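Kisik Kitchen Handling Project: Progress Report to Werkley, January 2019

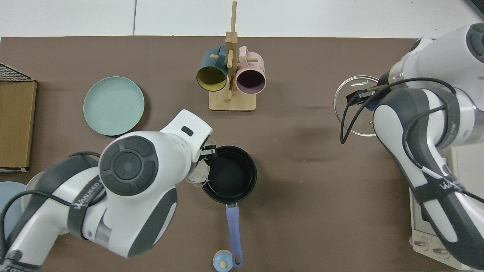 Noodle task at the Dretano test table, with the noodles at the rim of the pan and the lid in the right gripper.

Prepared by Femke Van Beek, project lead, with Roel Dijkstra, test safety

1. Status

The two-arm work is behind plan because of a fault in the right arm on the lid part of the noodle task. We stopped all two-arm runs when it happened and restarted them at reduced speed after the changes described in section 3. Single-arm work was not affected. No one was hurt. One glass lid was broken and one gripper finger had to be replaced.

We are not asking for more money in this period. We are asking to move the second demonstration from the end of the spring to June, for the reasons given in section 5.

2. What went wrong

The noodle task uses both arms. The left arm picks up a bundle of noodles and lowers it into the saucepan. The right arm holds the pot lid by its knob, waits, and puts the lid on the pan once the left arm has moved clear. The two arms run on separate controllers and pass short messages to each other – "clear", "wait" and "done" – through a program we wrote in the first half of the project.

In run 436 the right arm started to lower the lid while the left gripper was still over the pan. The lid hit the side of the left gripper, turned in the fingers of the right gripper, and was pushed down against the rim of the saucepan. The glass cracked and part of it fell onto the table. Roel was at the stop button and pressed it. Both arms stopped as they should.

The logs show two separate problems.

The first was the message. The right arm had received a "clear" that belonged to the run before. That run had been ended by hand partway through, and the message was left in the queue when the next run began. Our program did not empty the queue at the start of a run. It should have. The same thing could have happened after any run ended by hand, and we went back through the logs to see whether it had. We found one earlier case, run 56, where an old message was also read. In that run the left arm happened to be out of the way and the lid went on normally, so it was logged as a success. We have changed that entry.

The second was the contact limit. Each arm is set to stop on its own when it meets more force than expected. The limit on the right arm had been raised during grip tuning, when the arm kept stopping as it closed on the lid knob, and it was never put back. With the original setting we believe the arm would have stopped at first contact and the lid would probably have survived. The change was written in Roel's notebook but not in the settings file, so anyone reading the file would have thought the old limit was in force.

Of the two, we regard the second as the more serious. A stale message is a software bug and we expect to have more of those. The force limit is what is supposed to protect people and equipment when there is a bug.

3. What has been changed

The message queue is now emptied at the start of every run. Each message also carries the number of the run it was sent in, and an arm ignores any message with a different number.

The right arm will not go down over the pan on a message alone. It now also checks the reported position of the left arm and stays where it is if the left gripper is within the pan area.

The contact limit is back to its original value on both arms. The limits have been moved into a locked section of the settings file, and changing one takes both Femke's and Roel's sign-off. The start screen shows the values in use. To deal with the false stops on the knob, the gripper now closes more slowly, which adds a little time to each run.

Both arms run at 55 percent of their earlier speed whenever a glass item is on the table. This is a temporary measure and we will review it before the demonstration.

Staff stay behind the floor line while the arms are powered, and eye protection is required for any run with glass. The rule about the line was already in place but had become loose, mostly when someone stepped in to straighten an item between runs. The arms must now be in the paused state, with the light showing, before anyone reaches over the table.

4. Results since the restart

Two-arm runs have started again with a replacement lid. We have not seen a repeat of the fault. We tested the new check on purpose by feeding old messages to the right arm, first with no lid in the gripper and then with a plastic one, and in each test the arm held its position.

The lid does not always sit flat on the pan. When the knob is gripped off center the lid tips, and one side comes down first. With the contact limit back where it belongs, the arm now stops in many of these cases and the run is counted as a failure. Our success rate on the full task is therefore lower than in our last report. We think the earlier rate was too high, as some of those runs had the lid being pressed into place with more force than we should have allowed.

The noodle part is less of a problem. Most failures there come from a few strands catching on the rim and staying outside the pan. A slightly higher approach has helped. Thin bundles are still harder than thick ones.

The mug and plate tasks use one arm at a time and went on as planned. The results are in the tables sent separately.

5. Effect on schedule and budget

The stop and the repair took up time that had been set aside for trials with unfamiliar cookware. Those trials are now the next item of work, and they are the main reason for the request to move the demonstration. We could hold the original date with the current pan and lid only, but that would show less than was agreed.

The replacement finger came from Michiels under the existing service contract. The lid was paid for out of the consumables line. We have bought 2 spare lids so that a breakage does not stop work again.

6. Open points

We have asked Michiels whether the force limits can be locked on the controller itself. A locked file on our computer is better than what we had, but it can still be bypassed by someone at the arm's own panel. We are waiting for their answer.

Dretano has asked to see the incident log before we bring any new glass items to their site. Roel will send it to them with a copy of the revised operating procedure.

Please let us know whether the June date is acceptable. We need an answer before we can confirm the room with Dretano.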